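CPU insertion policy: does the wrist view do all the work?
Forum > Manipulation > Contact-rich tasks
Started in July, 6 participants

trirnetti_dan
OK so I've been reproducing the two-stage insertion method from the Talebi writeup and I have numbers I don't fully trust, so please poke holes. Short version: stage one gets the chip over the socket using the fixed view and the wrist view together, stage two drops the fixed view completely and runs on wrist images plus force. We trained on 3,778 demos. The handoff between the stages is where I'm spending all my time. Wrist view close to the handoff point:

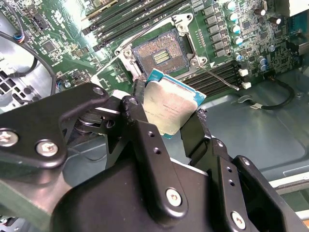 Wrist cam, chip held over the open socket.

Look at how the chip is angled in the fingers. The paper assumes the grasp is square and we never get that, so I added a yaw estimate from the edge of the heat spreader before stage two starts. Seat rate went from 61 percent to 84. Big jump for one little correction, and that's why I'm suspicious.

benanano
Nice! But was the 61 on the same boards as the 84? If you swapped boards in between I'd throw the comparison out.

trirnetti_dan
Same board, same chip, same lighting. Different day though.

rovus_kit
I'm going to disagree with the whole premise, sorry. We ran something close to this on the Rovus cell and the yaw estimate did basically nothing once we had a decent spiral search in stage two. The force signal finds the socket edge fine. My guess is your search is too timid and the yaw step is covering for it.

benanano
Spiral search on an LGA socket?? Those pins bend if you look at them funny. I would not drag a chip around in there, ever.

rovus_kit
With the force cap set low enough it's OK. We wrecked 2 sockets in 3,000 tries, I can live with that.

benanano
And I can't, we buy our own boards lol

Priya Fitzsimmons
Jumping in because I wrote the eval scripts dan is using. Both of you have a point, but the thing I'd look at first is the fixed camera. Dan, post the wide view, people are picturing a bare board on a flat jig and the case matters a lot for the approach angle.

trirnetti_dan
Sure. Whole case on its side, board still in it, graphics card in too. The arm has to come down into the case and the walls rule out a bunch of the approaches the paper uses. From up here the gripper covers a good part of what you'd want to see, so I get why stage two ignores this camera. What I don't get is why stage one does so well with it.
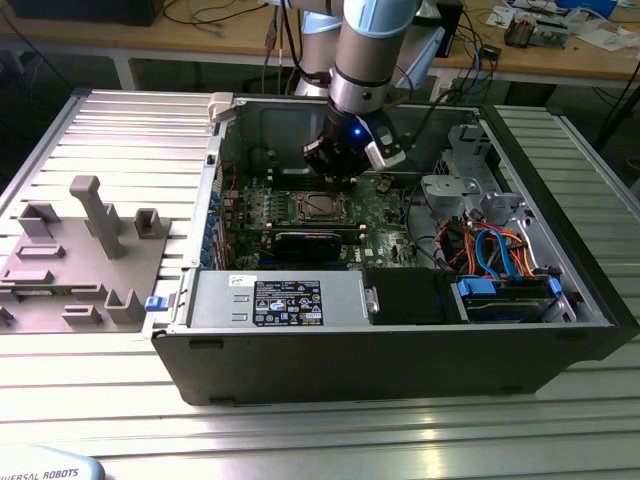 What I'm running next

trirnetti_dan
Going by the replies so far:
1. Yaw estimate on and off, alternating trials, all in one sitting (benanano's complaint, fair)
2. Yaw off with a very gentle search, on a dead board I don't care about
3. Stage one with the fixed view blanked

Priya Fitzsimmons
Please log the grasp angle on every trial, including the failures. The script only saves it on success right now, my fault, fix is pushed.

rovus_kit
Number 3 is the one I'd bet on. I think stage one barely looks at the wide view.

benanano
I'd bet the other way. Blank it and the arm clips the case wall on the way down.

rovus_kit
Loser labels the next batch of demos?

benanano
deal

trirnetti_dan
Can I get in on that? I have so many demos to label. Will post the table when 1 is finished, the other two are waiting on arm time.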